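May, just after 4, Bratthorpe workshop

Second go at the hide glue today, and I'm much happier with it! Soaked the granules in cold water overnight (12 hours, near enough what Mohcine Naciri told me) and warmed them slowly in the old jam pan. The last batch got far too hot and smelt dreadful.

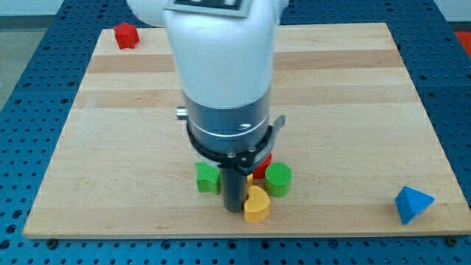 Wooden board on the blue perforated table.

Brushed the glue onto two ash offcuts, rubbed them together and left them be. I've put 27 g of granules in the jar marked Rukell, so whoever's in next, please don't chuck it out! Still can't decide whether the chair wants a thinner mix – the back rail joint is ever so tight. Must ask Mohcine about that, and get more muslin.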